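Temdale Teaching Awards: Frequently Asked Questions

Last updated 03/11/2021

Please read this page before you send a nomination. Most of the questions we receive by e-mail are answered here. If your question is missing, write to the awards office and Wael Hegazy will reply to you.

Who can be nominated?

Any person who teaches in a public or private school in the Temdale district can be nominated. This includes classroom teachers, teaching assistants, substitute teachers with a contract of one term or longer, and teachers of special education. Principals can be nominated only if they also teach a class every week.

Who can make a nomination?

Students, parents, colleagues and former students. A teacher cannot nominate himself or herself. Members of the same family also cannot nominate each other, and we ask you to state your relation to the teacher on the form.

What are the categories?

There are 4 categories this year:

New Teacher of the Year (first or second year in the profession)
Teacher of the Year, Elementary
Teacher of the Year, Secondary
The Vernow Prize for Practical Subjects

One teacher can be nominated in one category only. If we receive nominations for the same teacher in two categories, we ask the teacher which one he or she prefers.

What counts as a practical subject?

We mean cooking, woodwork, sewing, design, art, technology and laboratory science. Physical education has its own award from the sports office and is not included.

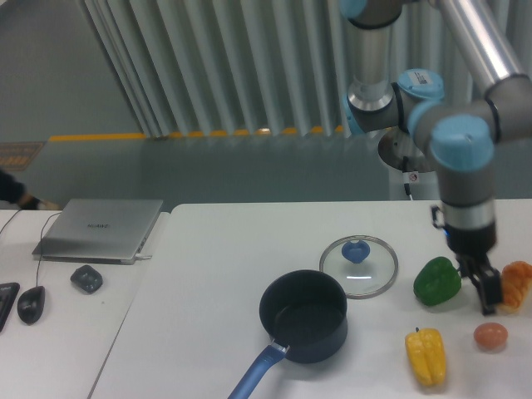

For the Vernow Prize, the judges like to read about one lesson in detail. Please tell us what the students had to do, what was difficult for them and how the teacher helped. A simple subject is welcome. A green pepper and an orange one on a white table can be enough for a good lesson about cutting, about color or about how seeds are formed, and the judges will not give fewer points for it. Please do not send a list of equipment that the school has bought.

How long must the nomination be?

One page is enough. The form accepts two pages, and text after the second page is not read. You may write in English or in Spanish. Small mistakes of grammar have no effect on the result, so children are welcome to write in their own words.

Can I add other documents?

You can add up to 2 letters of support. We do not accept video, newspaper articles or test results. Student work may be added only if the parents of the student have signed the permission form, which you find at the school office.

Does the teacher know that I have nominated him or her?

Not at first. We inform the teacher only if the nomination goes to the short list. Then we ask if he or she wishes to continue. Some teachers say no, and we respect this without asking for a reason.

How are the winners chosen?

The panel has 12 members. They are teachers, parents and former winners, and none of them may judge a teacher from their own school. Each nomination is read by three members separately. After that, the panel meets to make the short list, and two members visit every teacher on it for one full lesson.

How many nominations do you receive?

Last year we received 91. Most of them were for elementary teachers. We would be glad to have more for teaching assistants, who are often forgotten.

My teacher was nominated last year and did not win. Can I try again?

Yes, but please write a new text. A winner must wait three years before a new nomination.

What does the winner receive?

The winner in each category receives a certificate and a sum of money for the classroom. The money is paid to the school, and the teacher decides how it is used. Travel to a conference is also permitted.

When and where is the ceremony?

The ceremony takes place in October at the Kevar Hall. Entrance is free, but you need a ticket. Each teacher on the short list may invite four guests. There is a ramp at the side door and a sign language interpreter is present for the whole evening.

I made a mistake on my form. What can I do?

Send us a message with the name of the teacher and the correction. You do not need to fill in the form again. Corrections are possible until the closing date, which is printed at the top of the form.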